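Participants wanted: clear acrylic organizers, do they help anyone?

Every desk catalog says a see-through organizer will sort out your pens, cables and receipts. We have our doubts. Clear panels are hard to see against a pale surface, and a divided box may just give clutter more corners to sit in. Griter is looking for people willing to put that to the test in April.

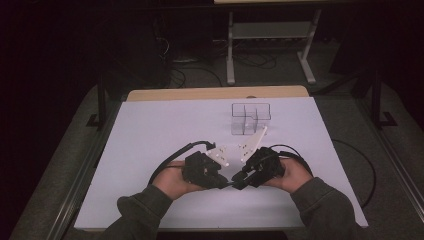
Griter — Home and Desk Storage Team

You would come in for one session of 60 minutes and work at a table with a large white board on top. The stepped, partitioned piece standing near the middle of the board is typical of what we test. Tell us what you'd keep in it, if anything. "Nothing" is a perfectly good answer.

You don't need to be tidy — we'd take a few messy people over another batch of label-maker owners. We have 43 places. Glasses wearers welcome, bring your usual pair. Sign up at the Negussie building front desk before 4 p.m.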